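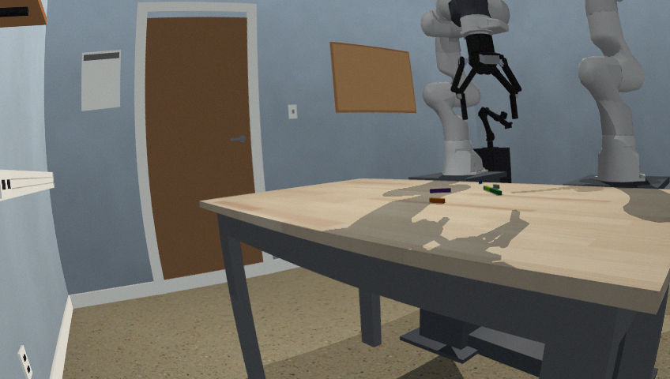
Notes, decor talk, Ans Geerts

Nesting tables: do you need three?

Start with the pitch. Every store says a nest saves space. Ask the room who pulls out the small one more than twice a year. Wait for hands.

Mine is a Sodurska set. The little one has sat under the big one since March, holding up a dead fern.

Price. I paid 200 for the set. A single side table secondhand was 65. Let them do the math.

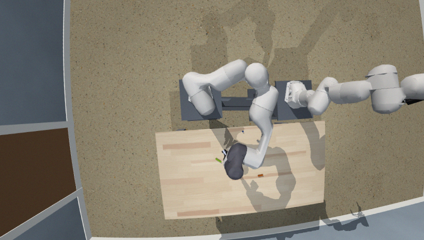

Where a nest might earn its keep

Small apartments, maybe. Measure first: you want 15 inches clear beside the sofa, and few of us have that.

McKinnon claims theirs "float" around a room. I've carried one. It does not float.

Skip the styling tips if we're short on time. Take questions, then mention the handout by the door.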